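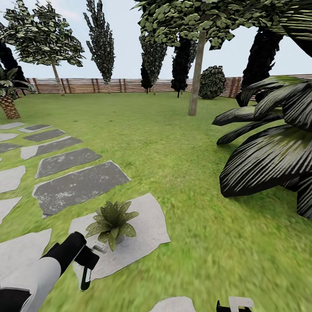 돈소프(Dornthorpe) 정원 시뮬레이터의 '그리퍼 헛닫힘' 문제로 문의를 정말 많이 주셨습니다. 하나하나 답장을 드리다가 같은 이야기를 여러 번 하게 되어, 이참에 한 페이지로 모아 두기로 했어요. 문제가 주로 생기는 곳은 디딤돌 길이 있는 잔디밭 맵이고, 밝은 회색 디딤돌 위에 놓인 작은 화분, 그러니까 잎이 뾰족하게 사방으로 퍼져 화분 몸통을 거의 가려 버리는 바로 그 화분을 집는 과제입니다. 조금 길더라도 차근차근 읽어 주시면 좋겠습니다.

정확히 어떤 고장인가요?

팔이 화분 쪽으로 내려가서 그리퍼를 닫았는데 실제로는 아무것도 잡히지 않고, 그런데도 제어기는 '파지 완료' 신호를 보내는 현상입니다. 그다음 단계로 넘어간 팔은 빈손으로 운반 동작을 끝까지 해 버리고요. 저희가 같은 과제를 200회 돌려 보았더니 그중 19회에서 이 현상이 나왔습니다. 생각보다 잦아서 저희도 꽤 놀랐답니다.

원인은 찾으셨나요?

네, 두 가지가 겹쳐 있었습니다. 하나는 화분의 충돌 모델이에요. 눈에 보이는 잎은 넓게 펼쳐져 있는데 물리 엔진이 아는 것은 그 밑의 작은 화분뿐이라, 잎을 기준으로 위치를 추정하면 손가락이 엉뚱한 높이에서 닫힙니다. 다른 하나는 파지 판정 방식입니다. 예전 제어기는 손가락이 닫히기 시작한 뒤 853밀리초가 지나면 무엇을 잡았는지 확인하지 않고 완료로 처리했어요. 급하게 넣어 둔 임시 코드가 그대로 남아 있었던 것이라, 이 부분은 저희 잘못이 맞습니다. 불편을 드려 죄송합니다.

제 로그에서도 같은 문제인지 알 수 있을까요?

물론입니다. 파지 완료 기록이 찍힌 시점의 손가락 간격과 접촉력을 함께 보세요. 간격이 완전히 닫힘에 가깝고 접촉력이 0인데 완료로 되어 있다면 같은 문제입니다. 접촉력이 잠깐 올라갔다가 떨어졌다면 그건 헛닫힘이 아니라 미끄러짐이니, 마찰 계수 쪽을 먼저 살펴봐 주세요. 두 가지를 헷갈려 하시는 분이 많은데 고치는 방법이 전혀 다릅니다.

시뮬레이션 안에서만 생기는 일인데 안전 문제로 봐야 하나요?

저희는 그렇게 보고 있습니다. 여기서 만든 제어기를 실제 팔에 그대로 올려 쓰시는 분들이 계시거든요. 잡았다고 잘못 믿는 팔은 하중이 있다고 생각하고 힘을 보정하기 때문에, 들어 올릴 때 예상보다 빠르게 튀어 오를 수 있습니다. 수정판을 적용하기 전에는 실제 장비에서 이 과제를 돌리지 말아 주세요. 이미 돌리고 계셨다면 일단 멈추시고, 비상정지 버튼이 손 닿는 곳에 있는지부터 확인해 주시면 고맙겠습니다.

수정판은 어떻게 받나요?

플레딕스(Fledix) 제어기 묶음의 10월 판에 들어 있습니다. 업데이트한 뒤 설정 화면에서 '접촉 기반 파지 판정'이 켜져 있는지 꼭 봐 주세요. 예전 설정 파일을 불러오면 이 항목이 꺼진 채로 열리는 경우가 있습니다. 저희 쪽에서도 한 번 그걸 모르고 오전 내내 헤맸어요. 화분의 충돌 모델은 맵을 새로 내려받으셔야 바뀝니다.

고친 뒤에는 완전히 해결됐나요?

화분 과제를 다시 100회 돌렸을 때 헛닫힘은 나오지 않았습니다. 다만 잎이 길게 늘어지는 큰 식물 근처에서 팔이 접근 경로를 못 찾고 멈추는 일은 아직 남아 있습니다. 이쪽은 위험한 동작으로 이어지지는 않고, 제한 시간이 지나면 처음 자세로 돌아옵니다. 수정 작업은 거의 마무리 단계예요.

이미 모아 둔 데이터는 버려야 할까요?

아깝게 전부 버리실 필요는 없습니다. 봄빌(Bomville) 로그 검사 도구에 헛닫힘 구간만 골라 표시해 주는 기능을 넣어 두었으니, 표시된 구간을 성공 사례에서 빼고 쓰시면 됩니다. 실패 사례로 따로 모아 학습에 쓰시는 분도 계시더라고요. 로그에 접촉력 항목이 없으면 도구가 판정을 건너뛰니, 그런 파일은 번거로우시더라도 영상을 직접 확인해 주세요.

여기에 없는 증상은 어디로 보내면 되나요?

문의 양식의 '동작 이상' 항목으로 보내 주세요. 로그 파일과 맵 버전, 그리퍼 설정 파일을 같이 첨부해 주시면 답변이 훨씬 빨라집니다. 오후 4시 이후에 들어온 문의는 다음 근무일에 확인합니다.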